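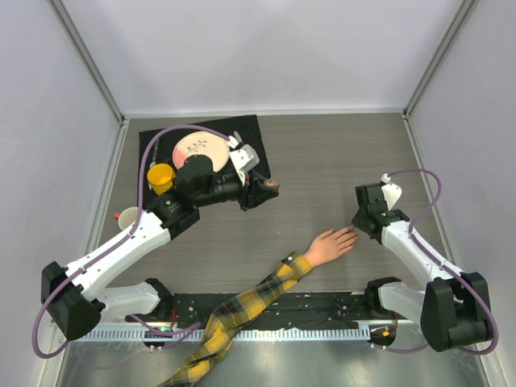

DATA CARD / SHARED WORKSHOP BUILDS

Hendville Tabletop Two-Arm Set

Maintained by: Sizwe Mabuza (cell and recording), Julián Urquijo (annotation and release)
Status: second release, May
Location of build: Hendville shared workshop, rear bench

Summary

The Hendville set is a collection of demonstrations recorded on a two-arm table cell built by members of a shared workshop. The tasks concern place settings and small objects: a plate on a cloth placemat, utensils, a cup, a mug, and items that must be picked up and set down among them. A portion of the material was recorded with a person's hand on the table within reach of the arms. This card describes the cell, the contents of the set, the recording procedure, and the limits on its use.

The cell

The cell is named Uller. It consists of two arms of matching construction, mounted at the two ends of the front of a wood-grain tabletop. Each arm has white links and black joints and ends in a black gripper with a white module at the wrist. Pale panels close the back and both sides. The front is open, and it is from the front that a person reaches in.

The cables to the wrist modules are purple and run outside the links. They were left long on purpose. An earlier and tighter routing pulled at the connector whenever the wrist turned fully inward, and two connectors were replaced before the present loops were adopted. Builders copying the cell should check that the loop at the elbow clears the side panel through the full range of travel. The cable may cross the tableware in some views; episodes have not been removed on this account.

The slotted rail along the front allows the mounts to be moved. For this release they were set once and left in place. Any change in spacing requires a new calibration, and recordings made before and after such a change should not be combined under one calibration file.

Contents

The release contains 300 episodes. Of these, 50 include a hand resting on the table or moving between the arms. The remaining episodes have no person inside the panels.

Each episode provides:
– joint positions and gripper opening for both arms
– video from the fixed workspace camera
– video from the wrist modules
– a short written task statement
– a mark for the presence or absence of a hand
– an outcome, entered by the annotator after viewing

Task statements were written before recording and were not corrected afterward. Where the action departed from the statement, the difference is given in the notes field. Users who train on the text should read that field first.

Recording procedure

Motions are commanded through Pulleck, the workshop's control program. Before each session the operator homes both arms, confirms the stop switch, and records one short episode with an empty gripper on each side. These check episodes are stored separately and are not included in the total.

For episodes with a hand present, speed is limited to a separate low setting. A second member remains at the stop switch for the whole recording and has no other duty during that time. The person reaching in keeps the palm or fingers on the tabletop and withdraws toward the front edge. Reaching over a raised link is not permitted. Clothing is not standardized; sleeves of several colors and patterns appear in the set, and loose cuffs must be buttoned before the session begins.

Objects are arranged by hand before each episode. The placemat is not taped down and its angle varies. No fixture is used for the plate, and small shifts between consecutive episodes should be expected.

Annotation

Outcomes are entered as complete, partial, or failed. An object released outside its intended place but still upright is entered as partial. Julián Urquijo annotated the full set, and Sizwe Mabuza reviewed 80 episodes without sight of the first labels. Disagreements – most of them concerning the line between partial and failed – were settled by viewing the video together. Both original labels have been retained.

Known limitations

All material comes from one cell under workshop lighting. The panels reduce the variety of backgrounds considerably. The hand is frequently close to a gripper, and the arms or sleeve may hide part of the action from the fixed camera. Wrist video should be consulted in those cases.

The set is not suitable as evidence that any controller is safe near people. The low speed setting and the attended stop switch were conditions of recording and are not represented in the data.

File layout and access

Episodes are packed in the Baysal format, version 2, with one folder per session. The calibration file is stored at the top of each session folder. Copies may be requested from the maintainers at the workshop desk, which is open to non-members on Sunday. Corrections to labels should be sent with the episode number and the time within the video.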